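**Slide 7: Shelf life at the counter** (Pornthip Meesuk, 4 min)

- Sukell sites log humidity at open and close. Read the January table aloud, column two only.
- Glaze starts to weep above the site limit. Sugar pulls water from the crumb first, then from the air.
- Liners slow grease transfer. They do little for moisture.
- Lids: vented or closed? Give both positions, then the Gindness numbers.
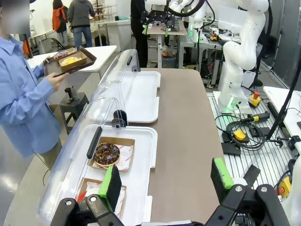
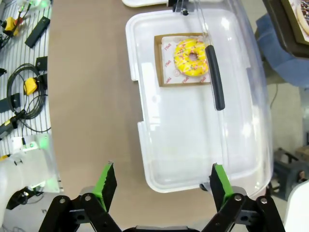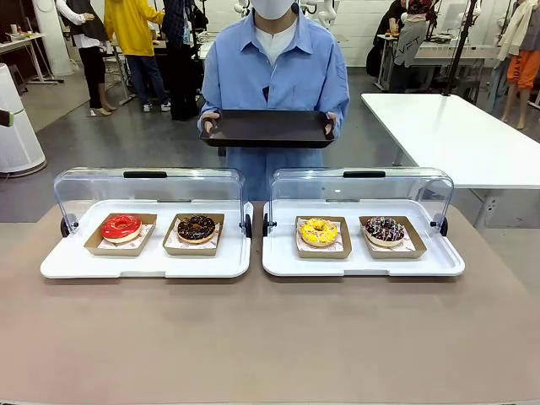

*Slide 7, left to right: glazed donut on a white tray; clear domed lid, closed view; two trays with lids propped open.*

- Sample size was 2267 pieces, nearly 200 discarded for surface defects.
- Chaiyaporn used a different discard rule. Do not pool the two sets.
- Questions on packaging cost go to Sunee Prasertsri.
- Next: slide 8, holding temperature.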